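Repair shops should publish their battery test results

Most phone repair counters will replace a battery in 24 minutes and tell the customer nothing about the old one. I think that is a mistake. A cell rated for 1,000 cycles that fails at 458 is useful data, and it should be printed on the receipt.

We use cookies to improve your visit. Accept | Manage settings

Obed Laryea argues that customers do not read such figures. Some do not. The cost of a printed line is still close to zero, and the meter already holds the number.

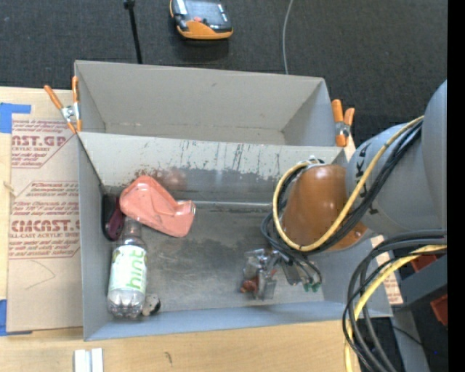

Cycle counts also settle warranty disputes faster than a technician's opinion. Wear on its own is a poor guide. A gray bin with a scratched, stained inner wall has clearly seen use, but the marks give no figure for how much. A phone case is no better. Shops in Drodden and Cirnberg should log the count before removal - and hand over a copy.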